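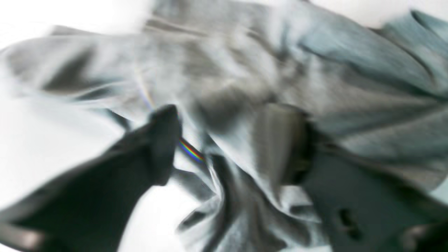
*Gray fabric, bunched into folds*

# How to write a player biography for the Carré fan pages

Updated 8/2/25

Our readers mostly want the simple facts of a player: birthplace, teams, height, family. Please follow the steps and your page will be accepted faster.

1. Open Trisel and choose **New profile**. Type the name as the player writes it, with all accents.
2. Fill in the fact box first. Leave a field empty if you have no source. An empty field is better than a wrong one.
3. Write the career part in order of time. For a Tolberg player, begin with the youth team in Rurbridge, if he or she played there.
4. Add the personal life part. Use only what the player has said in public — an interview or their own account. We don't publish guesses about a partner, and we never name children under 25 months or older ones without a public source.
5. Keep the whole text under 3000 characters. The counter is below the text field.
6. Press **Send for reading**.

The reading takes up to eight days, but in November it can be longer, when the season is full and many pages come in together. We have nearly 1689 profiles now, so please search before you start a new one. If the player already has a page, use **Suggest a change** and paste your source there.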